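Stomel Opens Kitchen Workcell for Teaching Robots by Hand

March -- Stomel has opened a tabletop workcell where people with no programming background can show a two-armed robot how to do kitchen chores. The workcell is called Okia. It was built with Wiltama, which supplied the remote control equipment, and is available now to outside teams by the day or by the week.

An operator at Okia teaches in one of two ways. In the first, the arms go slack enough to be moved by hand, and the operator walks the grippers through the job. In the second, the operator sits at a desk and holds a pair of small leader arms. Whatever the leader arms do, the larger arms on the table copy. Both methods record the joint positions, the gripper opening and the camera views for the full length of the demonstration.

"Most of the people who teach on Okia have never written a line of code," said Marlene Marchand, head of operations at Stomel. "They know how to put away a plate. We ask them to do it through the robot, and then to do it again with the plate in another slot."

Stomel chose household items for the table over test blocks. Tasks in the first program include opening and closing a drawer, hanging mugs on a mug tree and moving plates in and out of a wooden rack. The arms can work on separate parts of the table, with one gripper near the drawer while the other takes hold of a plate.

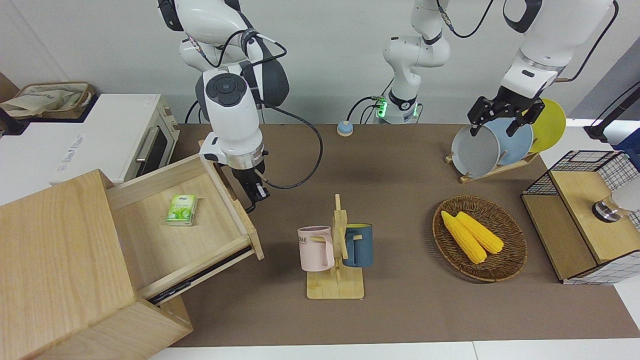 How a Session Runs

A new operator spends the first hour by-hand teaching only, with a trainer at the table. Remote control comes after that. Most tasks are recorded 300 times, spread over several operators so that the robot does not pick up one person's habits. Items are shifted between recordings. Demonstrations with a dropped item or a long pause are kept but marked, and the customer decides whether to use them.

Okia launches with 82 tasks in its library. Stomel plans to run 3 workcells by the end of the year, each with the same mounting points and table height -- a setup recorded at one cell can be repeated at the next.

The Deligiannis appliance group is the first outside customer and has booked Okia for 6 weeks. Its staff will teach the arms to load and unload plates and to put away small goods in drawers.

"We wanted our own people at the controls," Marchand said of the arrangement. "They had the leader arms figured out before lunch."

Booking

Teams may send their own operators or use Stomel's. Customers keep the recordings made during their sessions. Requests for dates and for the current task list can be sent to the Stomel operations desk.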